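Building an Arm in a Shared Shop – Notes for Session 2
Rirndale Workshop evening course, handout for Jan 17, 2019

Last time we got as far as bolting the base down and arguing over cable lengths. Tonight is the part I like best, which is fingers. Bring your notebooks, bring whatever you managed to print or cut since the last session, and please bring your own hex keys, the shop set is missing the small one again.

Quick recap for those of you who were out. Everybody in the course is building the same basic machine, the one I've been calling Mussa since I started sketching it in my garage: a small desktop arm, six joints, a parallel gripper at the end. You can change nearly anything you like on it, but keep the mounting pattern at the wrist the way it is on the drawing. If you change that, you can't borrow anybody else's gripper when yours breaks, and it will break. Mine did in the first week. (I had the fingers closing on each other with the current limit turned off, so I had it coming.)

What we're doing before we cut any metal is working in simulation. I know some of you came to get your hands dirty and you'll get your chance, but an hour with the model saves a pile of wasted stock. We load the arm, put a table under it, put a job in front of it, and look at it from as many angles as we can stand. I use full-size arms in the practice cell because the models are good and the reach problems are the same ones you'll have at home, only bigger.

Practice cell, three renders:

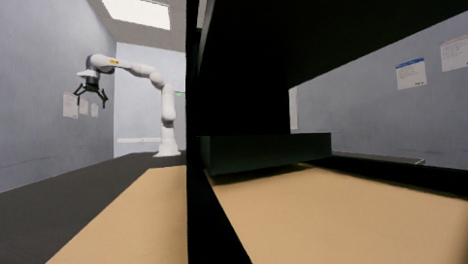
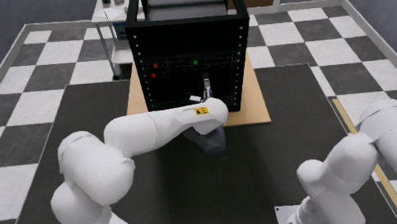
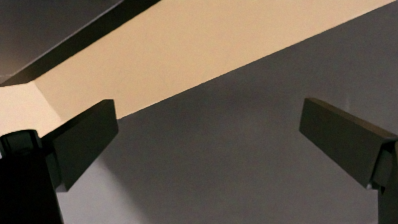 Finger shape is where most first builds go wrong, and I want to spend a good half of the evening on it. People draw the motor housing first, then the linkage, and then with whatever time is left they stick two flat bars on the front and call it a gripper. Do it the other way around. Start from the thing you want to hold, draw the two surfaces that touch it, and work back toward the wrist. The third render is a good one to keep next to you while you sketch: those are thick, block-like fingers with blunt tips, and with nothing between them you can get a feel for how much room a finger like that eats up before it has picked up a single thing. Now think about sliding one of those next to a part that sits close to its neighbor. A chunky finger is stiff and easy to make, and I'd still pick it for wood blocks or jars. For anything packed tight you want it thinner at the tip, and then you pay for it in flex.

Numbers for the home build. My fingers open to 34 mm and they are 11 mm wide at the tip. I tried going narrower and the tips twisted every time I picked up something off center. You're welcome to try it yourselves, maybe your material is better than mine. The pads are 2 mm rubber sheet, glued on with contact cement. Rough up the face first with sandpaper or the pad peels off in a day.

Approach direction. Write this one down, it comes up again in May when we do the two-arm night. In the first render the gripper hangs with its fingers pointing down, well clear of the tabletop, and that's the pose everybody programs first. Fine for picking stuff off a table. But go look at the second one, where the fingers point up toward the front of the rack. Same kind of arm, completely different wrist problem! Your cable has to make it around the joint in both poses without snagging. At home, before you zip-tie anything, move the wrist by hand from straight down to straight up and watch the slack. I leave a loop about as big as a coffee mug and it has held up so far.

Also in that second render, there's another arm coming in from the lower right. If you and a friend want to pair up your builds on one board, draw both reach circles on paper first and shade the part where they overlap. Then pick which arm gets to be in the shaded part and make the other one wait. You don't need anything clever for this, one wire between the two controllers does it.

Speed. Keep it slow. I have the jog speed set at 100 steps per second while I'm testing and I don't raise it until I've run the same move all the way through with my hand near the power switch – near it, not on the arm. The Jetis boards we use in the shop forget the speed setting when they lose power, so check it every single time you plug in.

Shop stuff
The band saw is ours until nine. Aluminum scraps go in the gray bin by the door and not in with the plastic, please.
If you're ordering motors, go in on the Prikdale order with the rest of us, shipping is silly otherwise. The sheet is on the clipboard.
Label your parts! I have three left-hand fingers in my drawer and not one name on them.

For next time
Draw your gripper open and closed, full size, on one sheet of paper. Measure the widest object you plan to pick up and the narrowest. Try your wrist sweep with the cable in place and mark where it goes tight. If you haven't glued your pads yet, hold off, I want to show you a jig I made for keeping them square while the glue sets.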